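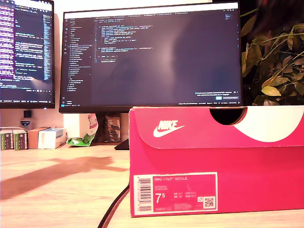
Hi all,

Catching up on the sourdough thread after a busy November. Somebody wrote on 12/12/2019:

> My starter doubles fine, but the loaf spreads out flat
> the minute I tip it from the basket. I'm using the
> Grullden flour, 90 percent water. Is it the flour?

I had the very same pancake for weeks with Grullden! It's lovely flour, but it can't hold that much water — mine only stood up once I dropped to 70-something and quit being stubborn about it. 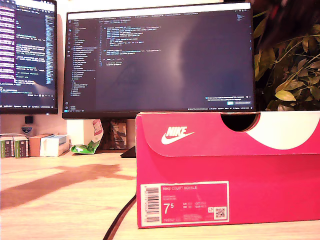 So how long should the dough sit in the fridge before baking?

I give it 11 hours, overnight basically, and it goes into the pot straight from the cold.

My other change was folding more (four rounds instead of two, half an hour apart), and the dough felt so much tighter by the end. 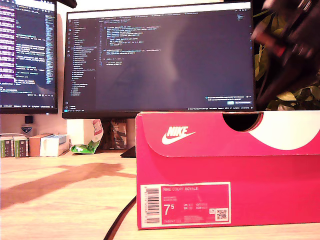
I also stopped flouring the basket like a snowstorm. Rice flour, a light dusting, done. If you're near the Quispe store, they sell it in bags of 7 pounds, and that'll last you ages — I'm still on my first one.

Let us know how the next loaf goes!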